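Multetti 用了大半年：一个让我重新愿意看自己账本的持仓记录软件

文：Getachew Adugna
栏目：个人理财工具

我记账的历史很长，记得好的时候很少。最早是一个本子，后来是电子表格，表格里又长出表格，有一张叫“总表”，有一张叫“总表新”，还有一张叫“总表新（用这个）”。三个券商账户，一份公司的养老计划，再加上几笔零散的债券，光是想知道自己手里到底有多少股票、多少现金，就得花掉一个晚上。每到季度末我就开始找借口，先洗碗，再倒垃圾，然后说明天再弄。

所以看到 Multetti 的时候我是带着一点怀疑的。市面上的持仓软件我试过不少，多半是打开就给你一屏幕的涨跌、推送、热门榜，恨不得你一天看上几十遍。Multetti 的首页只有一张表和一条线，表是你现在有什么，线是你一共投进去多少钱和它现在值多少钱。我装上的第一个晚上就把 Gravau 账户里的全部交易导了进去，导到半夜，太开心了，第二天上班哈欠连天！

先说导入，毕竟这是大部分人放弃的地方。

Multetti 不直接连券商，你得自己从券商那里下载对账单，然后拖进窗口。听着很老派，我一开始也嫌麻烦，现在反倒喜欢这样：账户密码不用交给第三方，导进去的每一行我都看过一遍。它认得常见的表头，认不出来的会停下来问你，这一列是成交金额还是结算金额？问过一次，下次同一家券商的文件就不再问了。我一共导了 803 笔交易，里面要手工处理的基本上都是早年的拆股和一次基金合并，剩下的全是自动归位。拆股那里我得夸一句，它会把拆股前后的数量和成本并排列出来让你确认，旁边还能写备注。我在备注里写了“当时没看懂公告”，将来老了翻到应该挺好笑。
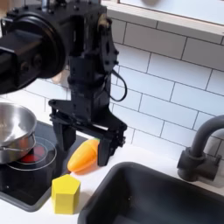 养老计划那部分稍微麻烦一点。我们公司的计划管理方只给 PDF，每页的排版还不一样，Multetti 读不了，只能手动录。好在手动录入的界面做得很顺，日期、份额、净值，用 Tab 键一路跳下去，录完一行自动复制上一行的基金名称。我放着音乐录了一个下午，居然没有烦。要是以后能支持 PDF 就更好了，我给他们写过信，回信的人叫 Kedir Wubshet，说这件事在计划里，没说什么时候。回信很短，不过是真的读过我写的东西才回的，我附的那个表头怎么拆，他还给了个建议，照着做省了不少事。

再说我最喜欢的功能，目标配置。

你可以给每一类资产定一个比例，比如国内股票多少、国外股票多少、债券多少、现金多少，然后设一个允许偏离的范围。软件不会在你偏离的时候弹窗吓你，它只是在那一行旁边放一个小小的灰色箭头，朝上或者朝下。你点进去，它会告诉你如果想回到目标，下一笔钱应该放到哪里。注意是“下一笔钱”，默认的算法是用新投入的钱去补，尽量不卖东西，这和我自己的习惯一模一样。要看卖出方案的话得另外打开一个选项，打开以后它会把预估的交易费用和需要缴的税也列上（税率要自己填，它不替你猜）。

这个功能给我带来的变化比我预想的大。以前每个月工资到账，我都要纠结一阵子，看看新闻，看看论坛，听听同事在说什么，最后常常是买了最近涨得最好的那个。现在我打开软件，看箭头，下单，关掉。整个过程比烧一壶水还快。我的股票比例一直偏高，债券一直偏低，这种事我心里隐约有数，但有数和看见它写在屏幕上是两码事。

有个细节我特别想讲。它有一个叫“穿透”的视图，会把基金里面的东西拆开，合并到你的总持仓里。我手里有一只 Alemneh 均衡基金，买的时候觉得它稳，又买了一只宽基指数，觉得这样够分散了。穿透之后一看，两边最大的持仓几乎是同一批公司！我对着屏幕坐了好一会儿，然后把那只均衡基金以后的定投停掉了。没有卖，只是不再往里加。穿透的数据按季度更新，所以看到的不是今天的情况，界面上有标注更新到哪个季度，这一点做得很坦率。

分红记录也值得说。我每年最头疼的是报税前把分红凑齐，外国股票还有预扣税，几个账户给的单据格式完全不同。Multetti 把每笔分红分成税前、预扣、到手三列，年底可以导出一张汇总。今年我照着汇总填，遇到对不上的地方只有一处，查下来是我自己把一笔利息录成了分红。改完之后整张表就平了，那种平了的感觉，记过账的人都懂吧。
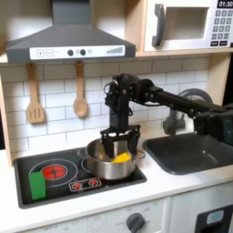 玩具灶台上的不锈钢锅，锅里有一块亮黄色的东西

下面讲讲和 Mistex 的比较，因为一定会有人问。

Mistex 我用过挺长时间，它的图表更漂亮，手机端也更成熟，行情刷新得快。你要是经常交易，或者喜欢随时拿出手机看一眼，Mistex 大概更合适。我的朋友 Zewditu Bogale 到现在还在用，她做期权，Multetti 对期权的支持只能说有，到期和行权都要自己补一笔记录，对她来说等于没法用。我们俩为这事在饭桌上辩论过好几次，辩到最后发现是需求不一样，她一天要看很多次，我恨不得一个月看一次。

Mistex 让我离开的原因是收益率。它默认给你看的是一个简单的涨跌百分比，中途加过钱、取过钱，数字就变得很奇怪。我有一年看上去赚得很漂亮，高兴了好久，后来才明白那里面有一大半是我自己年中存进去的奖金。Multetti 同时给两个数，一个是时间加权，用来看你选的东西表现如何；一个是资金加权，用来看你这个人连同你进出的时机一起表现如何。两个数放在一起，中间的差距就是我爱折腾的代价。第一次看到那个差距的时候我笑不出来，现在差距小多了。鼠标停在数字上还会出现一段说明，写得很清楚，没有堆术语，我拿给完全不投资的弟弟看，他也读懂了。

价格方面，桌面版是每年 180，一次付清，可以装在 2 台电脑上。不便宜，也说不上贵。有试用期，试用期间功能全开，到期之后数据还能看、还能导出，只是不能再录新的。我很看重这一条，很多软件一停费就把你自己的记录锁起来，气得人牙痒。它的导出是普通的逗号分隔文件，任何表格软件都打得开，我每个季度导一次，存一份在移动硬盘里。

讲几个我不满意的地方，喜欢归喜欢，该说还得说。

手机端很弱。只能看，不能录，打开还慢。好几次我在外面想起一笔转账，只好先记在便签里，回家再补。

多币种的处理要花时间适应。它用交易当天的汇率算成本，这个没问题，可是汇率来源不能换，和我券商给的总有一点点出入。出入很小，小到不影响任何决定，但我是那种会盯着小数点后面看的人，每次看见都想伸手去抠。目前的办法是手工覆盖那几笔大额的汇率，小额的就由它去了。

债券的到期提醒太含蓄。我有一笔短债到期了，钱躺在账户里躺了好几个星期我才发现，提醒倒是有，藏在一个我从来不点的标签页里。现在可以设置成发邮件，装好以后第一件事就去把它打开，在“通知”里面，往下翻到底。

还有一件很小的事：深色模式下灰色箭头几乎看不见。我上面夸了它低调，低调到这个程度就有点过头了，哈哈。

速度呢，我的电脑是用了 9 年的老机器，启动一般般，进去以后就很流畅。穿透视图第一次计算要等一会儿，够去厨房倒杯茶，之后再打开就是瞬间的事。我还试过把日期范围拉到最长，图也没有卡。

几条使用心得，给打算试试的朋友。

先导最近一年的交易，看看喜不喜欢，再决定要不要把老账都搬进来。我是一口气全搬的，很痛快，也很累。早年的对账单有些券商要专门申请才给，等了挺久。

目标配置别设得太细。我最初分了一大堆类别，什么小盘、价值、新兴市场、房地产信托，每个都有自己的箭头，结果满屏都在上上下下，看着比新闻还闹心。后来并成四类，世界清静了。

给每笔买入写一句理由。交易详情里有一个备注框，很容易忽略。我从 7 月开始坚持写，哪怕只写“例行”。有一笔我写的是“同事说好”，过几个月回头看，脸是热的，那种学习效果什么书都比不上。备注可以搜索，搜“同事”两个字，我的黑历史就全出来了。

和家里人一起管钱的，可以看看它的“分组”。我把孩子的教育金单独放了一组，有自己的目标和自己的曲线，和我们的养老钱互不干扰，总览里又能合起来看。我太太以前对这些一概不感兴趣，现在会主动问那条线走到哪儿了。上个季度末我们俩一起看了一遍，从泡茶到关电脑，不到半小时，然后去看电影了！以前那可是整整一个晚上啊。

适合什么样的人用：账户比较散，持有时间比较长，交易不频繁，愿意自己动手下载对账单。做期权的，天天短线的，只用手机的，建议再看看别家。软件本身不会让你多赚钱，它也没这么宣传过，官网上连一张往上冲的曲线都没有，我挺欣赏。

评分的话，满分十分我给九分，扣的那一分全在手机端。等他们支持 PDF 导入，我会回来补一段，养老计划那部分我已经攒了将近 2 个季度的单子还没录呢。

读者来信

Mulugeta Asfaw：请问汇率手工覆盖以后，重新导入同一份对账单会不会被冲掉？我有点怕。

作者回复：不会，手工改过的行会有一个小锁的标记，重复导入时会跳过。不过第一次改之前还是先导出备份一份，我就是这么干的。

Emlyn Landeg：看完去试了一下，Gravau 的对账单里有一列“调整”它没认出来，选“忽略”可以吗？

作者回复：先别忽略！那一列里有时候是退回的手续费，我选的是“其他现金收入”，总额才对得上。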